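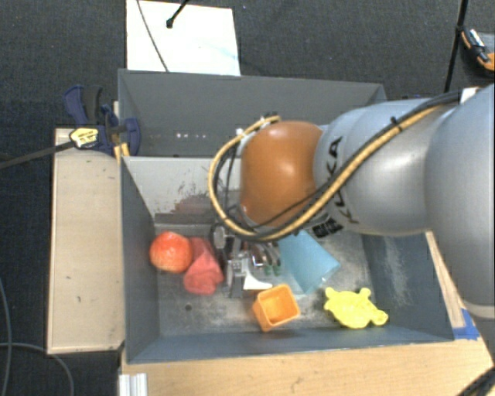
A KUKA arm over an open bin of small items.

I got to Yee-man Tseng's place at ten on a Wednesday and she already had the tea going, plus a plate of sesame cookies she told me not to write about because they came out flat. Sorry, Yee-man. They were great!

She runs Dakero, a mail-order shop for secondhand buttons, out of two rooms above a dry cleaner. I've bought from her for years (my green coat is basically held together by her stock) and I'd been bugging her for an interview the whole time.

"I never planned on buttons," she said. "I was doing alterations, and a lady brought me her mother's sewing box and said take it, I can't look at it anymore. There were 400 buttons in there. I sorted them that night on the bed and my husband slept on the couch."

That was 33 years ago, and she still has the box. It sits on the windowsill with a cracked lid and holds the ones she won't sell.

I asked what makes a button worth keeping, figuring she'd say age or material, and she laughed at me.

"If there are five of them, I'm happy. Five is a cardigan. People send me one gorgeous button and I think, well, what am I supposed to do with you?"

Most of what comes in is from estate clear-outs. She goes through it at the kitchen table under a lamp with a bendy neck, pulls off old thread with a seam ripper, and washes what can be washed. Casein ones she only wipes. "They don't like a bath. I ruined a whole card of blue ones learning that, and I'm still mad."

The matching is the part customers love. You mail her the button you have left, she finds its sisters or something close, and she sends them back sewn to a little square of felt. Her hardest one was a brown coat button from a man in Tanui who had lost it on a ferry. It took her until July of the next year.

"He'd moved by then! It came back to me. I had to call his old landlord."

She keeps a ledger, all by hand, and every match gets a line. The last entry when I visited was number 3672, two shell buttons for a christening gown going to Cosora. I asked if she'd thought about putting it on a computer and she said her niece asks that every New Year's and gets the same look I was getting.

We talked about shanks for a long time, more than I can fit in. Short version: if your coat button keeps popping off, your thread is too tight, so sew it over a matchstick and then wind the slack. She did one while we were talking and didn't look down once.

Before I left I showed her the cuff of my coat, where I'd replaced a button myself. She turned it over and went quiet.

"Did you get this from me?"

I got it at a street market in Andora. She cut it off and found me a better one.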